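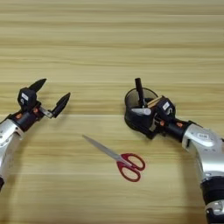
EQUIPMENT » ELECTIONS & VOTING » BALLOT BOXES

The Sunell flat-pack ballot box

3 min read
Print this page | E-mail this page

I've been selling election gear for a good while now and the ballot box is still the thing I get the most phone calls about. So I've put down what I'd tell you over the phone, and you can ring me anyway if it doesn't cover your vote!

The Sunell is a flat-pack box made from white corrugated plastic. It comes to us from Vurnitz in one folded piece, with a separate lid and a little bag of numbered seals. Fold up the sides, push the four tabs through, drop the lid on and it's ready to be shown to the scrutineers and sealed. My first one took me ages (I had the base inside out) but the folding order is printed on the bottom panel now, so you'll do better than I did.

It holds 3,000 ballot papers folded once. If you're using one of those enormous upper house style papers with everybody and their dog on it, please don't go by that number. Tell me the size of your paper and I'll work it out with you. One shire that buys from us took 3,297 votes at a single hall in November and used two boxes, with the second one brought out and sealed in front of the scrutineers before the first was full. That's how I'd do it too.

The slot has a sliding cover that takes its own seal, so you can close the box at lunch or overnight without touching the lid. I love this bit. The older Bozsik box had a loose flap and you had to tape it, and then you'd get an argument about the tape — I've sat through a few of those.
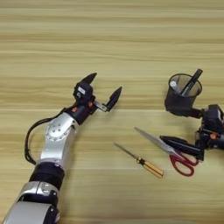 Seals are the other thing people ask about. You get ten with each box, all with different numbers, and there's a clear pocket on the side for the sheet where you write them down. Extra seals come in bags of fifty. They're the same ones that fit the Cenance carry case, so if you've already got those in the cupboard you don't need to buy more.

Price is $54 a box including GST. A carton is 96 boxes, and I'll happily split a carton for clubs, unions, student associations and school councils, who mostly want one or two. Postage is worked out at the checkout.

Before you order, have a look at the rules for your own election. Some of them ask for a clear-sided box, and the Sunell isn't one. We do a clear version of the lid, but the sides only come in white.

They store flat, so wipe them down, fold them up and keep them out of the sun. Returns are fine on any box that hasn't been folded.

Page updated April 1, 2024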